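Packing room walk-round: April checklist with comments

Wolport unit, ground floor. Checked by Gøran Sjöberg, comments by Emilian Chiriac. Items are marked OK, ACTION or N/A. Anything marked ACTION has a name against it and stays on the sheet until that person signs it off.

The order follows the route from the street door to the loading bay, so please keep to it when you do your own round.

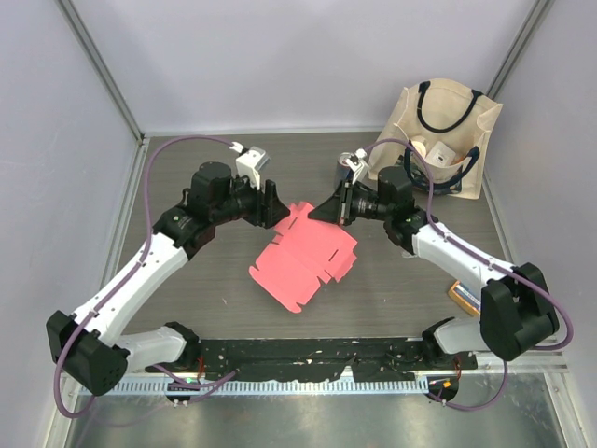
3 min read

1. Street door and lobby
Door closes fully on its own: OK
Mat flat, no curled edges: ACTION (Gøran)
Comment: The corner nearest the post shelf has lifted again. Tape was tried last time and came off. Replace the mat.

2. Fire exits and routes
Route to rear exit clear to full width: ACTION (all)
Exit sign lit: OK
Push bar opens at first try: OK
Comment: Flattened cartons were leaning against the wall on the last stretch before the rear door. They had been moved by the time I came back, but the wall is not a storage place, even for an hour. Use the cage.

3. Extinguishers
In place and on hooks: OK
Pin and tag present: OK
Gauge in the green: OK
Comment: The one by the kitchenette has coats hung over it. Coats go on the pegs.

4. Cardboard and paper stock
Stacks below shoulder height: OK
Kept away from heaters: ACTION (Emilian)
Bands and straps cleared from the floor: OK
Comment: The Allden delivery was 400 flat blanks on one pallet, and the pallet has been left too near the wall heater. The heater is off at present, but it is on a timer and I don't want to rely on that. Move the pallet to the far bay before Saturday. In future, ask the driver to drop it there in the first place.

5. Knives and cutters
Safety knives only, blades retract: OK
Used blades in the sharps tin: ACTION (Emilian)
Comment: Found a loose blade in the drawer with the marker pens. The tin is full and the lid won't shut, so it needs emptying.
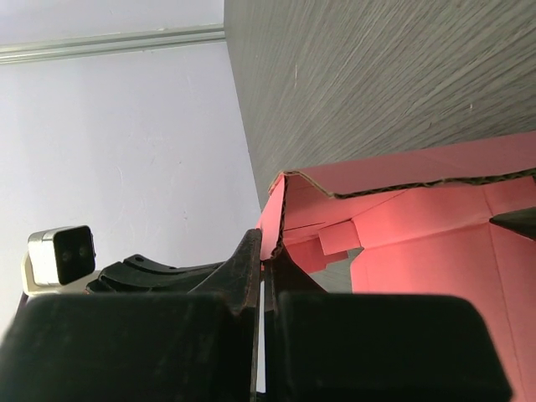

Gloves are in the same drawer, and the medium size has run out. Reorder from Drenditz, same type as before. The thinner ones we had last winter split at the thumb.

6. Electrical
Leads free of cuts and kinks: OK
No extension lead plugged into another: ACTION (Gøran)
Test labels in date: OK, except the kettle
Comment: Kettle taken out of use until it has been tested. The Wijesinghe electrician is due for the lights anyway and can do it on the same visit.

7. Lighting
All working lights on: ACTION (Gøran)
Emergency lights hold when tested: OK
Comment: 2 tubes out over the returns shelf. Reported.

8. First aid
Box complete against the list in the lid: ACTION (Emilian)
Eyewash in date: OK
Accident book present: OK
Comment: 5 plasters left. Paper cuts account for most of them. Add a large box to the Drenditz order.

9. Loading bay
Yellow edge line visible: ACTION (Gøran)
Dock plate sits level: OK
Wheel chocks on hook: OK
Comment: The line has worn through where the pallet truck turns. It needs repainting on a day with no deliveries, with the bay shut until it has dried.

Carried over from the last sheet: the squeaking roller on the bay shutter (oiled, still squeaks) and the missing key for the meter cupboard.

Signed sheets go in the blue folder by the lobby phone.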